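Category: Arm troubleshooting > Cables and wrist faults

How to find and fix a wrist cable fault when the arm works over a dishwasher

This guide describes a fault we had in the Irville kitchen and the steps that solved it. If your arm drops a utensil or freezes when it reaches down into a rack, but behaves well on a flat table, you may have the same problem.

The fault showed itself like this. The arm would go to the upper rack, lower the utensil and start to turn the wrist. Then the gripper lost its signal, the fingers opened, and the controller wrote error 486 in the log. After a restart the arm worked normally, sometimes for a whole afternoon. For this reason we first blamed the software, and Svend Vídalín spent a week looking for a mistake which did not exist. The real cause was a gripper cable that was pulled too tight in one particular pose.

What you need: a hex key set, soft hook-and-loop straps, a flashlight, a multimeter with a continuity sound, and a second person who stays at the stop button. Remove knives and anything made of glass from the rack before you begin. A gripper which loses its signal can let go at any moment.

Step 1. Read the log before you touch anything. Write down the joint angles at the moment of the error. If the angles are similar every time, suspect a cable. If they are spread everywhere, check the power supply first and come back to this page later.

Step 2. Bring the arm slowly to the pose where it fails. Set the speed to the lowest value and let it hold one light utensil, pointing down, over the upper rack. Do not put your hands between the arm and the rack while the motors are on.
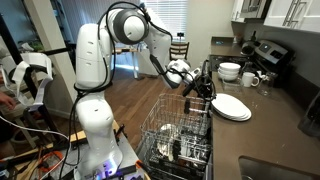 The arm holding a utensil over the open upper rack, with the black cables running from the shoulder to the gripper.

Step 3. Look at the cable from the side, not from the front. Follow it from the shoulder joint across the forearm and down to the gripper. You want a soft curve at every joint. A straight, tight line at the wrist means that the cable is too short for this pose, even if it looks generous when the arm is parked.

Step 4. Press the stop button, switch off the power and wait until the controller is fully dark. Unplug the gripper cable at both ends. Measure each wire with the multimeter while the other person bends the cable gently near the connector. In our case the sound disappeared when Vibeke Laxdal bent it about as much as the wrist does. One wire was broken inside, and from outside the jacket looked perfect.

Step 5. Replace the cable. Please do not repair it with tape. We tried this in March and the fault came back after 70 cycles. Our new cable is a Hosereck flexible type, 50 mm longer than the old one.

Step 6. Fasten it again with the soft straps. Put one strap before each joint and one after it, and leave the extra length at the wrist. Do not use hard plastic ties — the old one had cut a small mark in the jacket. Check also that the loop cannot hang so low that it catches the wires of the rack. With a longer cable this is the new danger.

Step 7. Turn the power on and move every joint slowly through its range with an empty gripper. Then repeat the pose from Step 2 with a plastic spoon. Only after this should you return to normal speed.

A change in the settings

The broken wire was one problem, but the opening of the fingers was another. Our gripper was configured to open when the signal is lost. Dagný Kragh changed the setting to "hold last position", so that an object stays in the fingers until a person takes it. Think well before you copy this. If people put their hands near your gripper, an opening finger may be the safer choice, and your own risk assessment must decide.

After the repair we ran 2,801 cycles without error 486. We now inspect the wrist cable at the start of every month and write the result on the sheet beside the controller.

If the error remains with a new cable, look at the connector on the gripper side. Fiorella D'Amico found a bent pin there on our second arm, and it gave exactly the same message.

Written by Arnar Hallgrímsson. Last checked 10th October.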